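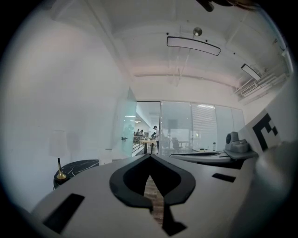
About Dramness

Dramness is a small shared workshop for people who build robots and other automated things in their spare time. It was set up by Emerson Moura and Cuiping Dong, who met while trying to fix the same secondhand 3D printer and ended up splitting the rent on a place to put it.

The workshop is on the second floor of the Gevcombe building and takes up 1,415 square feet. Members get a shelf, a key card and use of the printers, the solder station and the small mill. The mill needs a short checkout with Emerson first. He does these in the evening, usually after 6.

Most of our work is in grippers and hand tools. Our longest-running project is Pronbridge, a hand-held gripper that a person can build at home from printed parts, a handful of screws and square printed markers for tracking the fingers. The first version was too heavy to hold for more than 10 minutes. The current one is lighter, though the finger mounts still crack if you print them in the wrong direction -- print them lying flat.

Other things members have built here:

Cavalcanti, a plotter that draws on rolls of wallpaper
A seed sorter for a community garden
Two line-following carts, one of which works well

We are not a company in the usual sense. Nothing is sold. Dues pay for rent, filament and insurance, and we spent some 2,000 dollars last year on replacement parts, mostly motors. Cuiping keeps the parts list and would like everyone to write down what they take.

You don't need experience to join. About half of our members had never wired a motor before they came in. If you want to see the place, write to us first so one of us can let you in at the street door. The buzzer for Gevcombe is on the left side and has to be held down.

New members are taken in November and again in spring.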